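Plilari Unveils the Plumum, and Leaves Out the Price

Plilari finally showed its first home game console in June after most of a year of leaks, and the big surprise is how little of it was a surprise. The machine is called the Plumum. It plays games, it streams movies, it takes voice commands, and according to the company it will "sit at the center of the family's evening." We've heard that one before, usually from people trying to sell us a second subscription.

The presentation ran just over an hour. Chief executive Yaryna Moroz spent the first part of it on the streaming apps and the voice menu, and the games came late. Nine were shown. Two of those have been out on other systems for a while, and three more were short trailers made up of cut scenes, with no sign of anyone holding a controller. That leaves four games that somebody might buy the thing for, and only one of them, a racing title called Jakmont, was played live on stage.

Jakmont did look good. The demo was one lap of one track in clear weather with two cars on it, so it would be a worry if it didn't. Plilari says the finished game will run at up to 104 frames per second, an odd number to put on a slide when most people's televisions stop at 60. Asked whether that figure holds with a full grid of cars and rain turned on, lead designer Bohdan Derkach said the team was "very happy with where performance is heading." Make of that what you like.

Storage is another sore spot. The base model ships with a 600 GB drive, and the system software takes a share of it before you've installed a thing. Big releases keep getting bigger, and a household with two or three players will be deleting games within a few months. There is an expansion slot on the back, but it only takes Plilari's own cards. No price for those yet either.

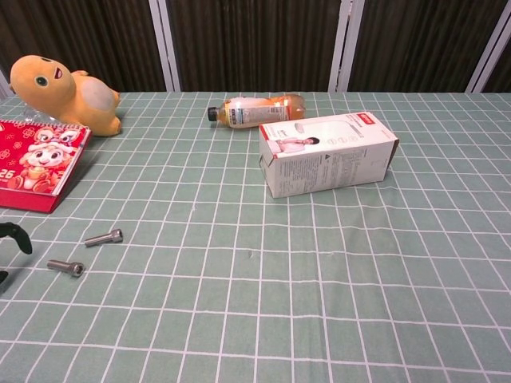 Then there's the matter of older games. Owners of the company's handheld, the Chuang, were told last year that their purchases would "come with them" to whatever Plilari built next. The wording has changed since. The Plumum will support 8 Chuang games at launch, with more to follow "based on demand." The Chuang store lists 1107 titles. If you paid for a shelf full of them, you may want to hang on to the handheld and its charger.

Moroz was asked about this at the press session afterward and said each game has to be tested one by one before it can be cleared for the new hardware. That may well be true. It was presumably also true last year, when the promise was helping to sell handhelds.

The voice control worked on stage, mostly. It opened a movie on the first try, switched to a game on the second, and lowered the volume when asked. All of this happened in a quiet hall with one person talking into a headset. Living rooms have dogs in them, and kids, and a dishwasher going. Plilari says the microphone can be turned off in the settings menu. There is no physical switch on the console, and a company spokesperson wouldn't say if one had been considered. Nor did we get a clear answer on how long voice recordings are kept — only that a full privacy policy will be posted before release.

Online play will need a paid membership. Plilari confirmed that much in a footnote on its website, and it didn't come up during the show. The same footnote says "some entertainment features" will need the membership too, without listing them. Given how much stage time went to entertainment, it would be nice to know which ones.

The company is aiming for a release before the holidays and says preorders will open "soon." It would be wise to wait. A preorder without a price is a favor to the seller, and the launch list could easily shrink between now and then. The Chuang lost two of its announced games in the last weeks before it shipped, and one of those never came out at all.

Plilari plans to let the public try the Plumum at a handful of store events later in the year. Jakmont is the only game confirmed for them so far. We've asked if the demo will include more than one track and will update this story if we hear back.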